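Unit 7: Desks, surfaces and what gets left on them

Read this handout before the practical. Bring it with you, as the sheet at the back of the room is for signing in only. The unit covers the daily care of a plain office desk: clearing it, cleaning the top, checking the legs and feet, and deciding what to do with drinks and other personal items.

## 1. What we mean by a desk

For this course a desk has three parts: the top, the frame or legs, and the feet. Drawers and screens are dealt with in Unit 9. Most desks in the rooms you will clean have a pale, smooth top and metal legs, and there is often no drawer at all.

Older desks may have a wooden top with a lacquer finish. Do not use the methods below on those. Look for the room card, which gives the finish and the cleaner allowed on it. If the card is missing, use a barely damp cloth and report it.

## 2. Clearing

You may only move what you can lift with one hand. Papers stay where they are. If the papers cover the whole top, leave the desk and write "not cleared" against it on your sheet.

Drinks cause more disagreement than anything else, so learn the rule as written:

- Open cups with liquid in them go to the kitchen and are emptied.
- Empty cups and empty bottles go to the kitchen or the recycling.
- A closed bottle with drink still in it stays on the desk. Lift it, wipe under it and put it back in the same spot.
- Food in a closed box stays. Open food goes in the bin after the evening round, not before.

A bottle near a corner or an edge is easily knocked by a sleeve or a cloth. Stand it on the floor beside the desk while you wipe, then put it back.

## 3. Reading the surface

A white top looks clean from most angles. Crouch until your eyes are nearly level with it and look across towards the light. Smudges that cannot be seen from standing height will usually show. There are three kinds you need to know:

1. Skin grease. Dull patches along the front edge, where forearms rest. Comes off with Drirkeo, diluted.
2. Drink marks. Rings or part rings. Tea leaves a brown edge if it dries. Warm water first, then Drirkeo.
3. Cloth marks. Long faint streaks left by a cloth that was too wet or had already done too many desks. Buff with a dry cloth.

Faint smudges often turn out to be the third kind, and more cleaner makes them worse. Try the dry cloth first.

The desk below has faint smudges on the top, a curved front edge, and a bottle of what looks like tea near the right-hand corner. The leg and its T-shaped foot are also white, so they need the same attention as the top.

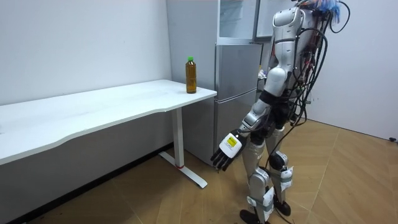
## 4. Wiping the top

Dilute Drirkeo as on the label. Spray the cloth, never the desk. Fold the cloth in four so that you have a fresh face for each part.

Start at the back and work forwards in straight, overlapping strokes. On a straight edge, finish with one pass from left to right. On a curved edge, keep the flat of your hand on the top and let your fingers hang over the front, so that the edge itself is wiped along with the surface. People miss the underside of the lip. Run a finger under it when you have finished.

Change the cloth after 7 desks. A room of 32 desks therefore needs five cloths.

## 5. Legs and feet

Legs are done once a week, feet every time the floor is mopped. A foot that reaches forward across the floor catches dust along both sides and takes scuffs from shoes. Wipe it with the floor cloth, then dry it.

Leave any coloured band or tape on a leg in place. Wipe round it and do not pick at the ends. If it has come loose, note the desk and the room.

Check that the desk stands firm. Press gently on each end of the top. If it rocks, do not adjust the foot yourself.

## 6. For the practical

The practical is in Room 24. You will need two dry cloths, one damp cloth and your sheet. Gloves are in the cupboard by the sink. Spare sheets are form 632, kept in the same cupboard.

Before you come, write short answers to the following:

- Which drinks are removed and which stay?
- Why is the dry cloth tried first on faint marks?
- How often are the legs wiped?

Reading for next time: the Kinnunen booklet, the pages on chairs and castors.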